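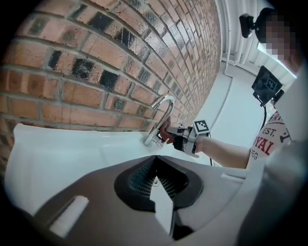

A demonstrator's hand on the faucet lever at the Gultport site.

Zikis teaches robots housework by having people do it first. "We tried remote control for 2 weeks," the project lead said. "Wiping a sink that way was slow – you can't feel the rim." Now people hold the grippers themselves.

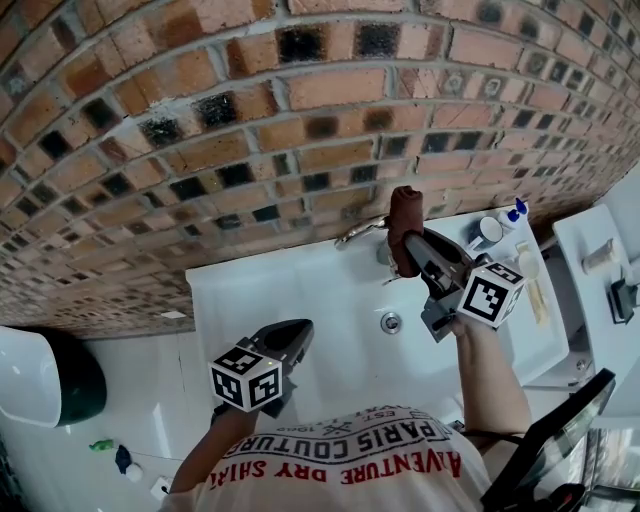

What counts as a good take

They have kept 288 so far.

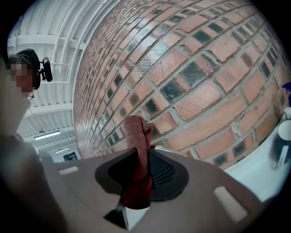
Fakir, the training software, learns best from varied grips. "Cloth is the hard part," the lead said. "Bunch it upright like the red one and the top still flops over."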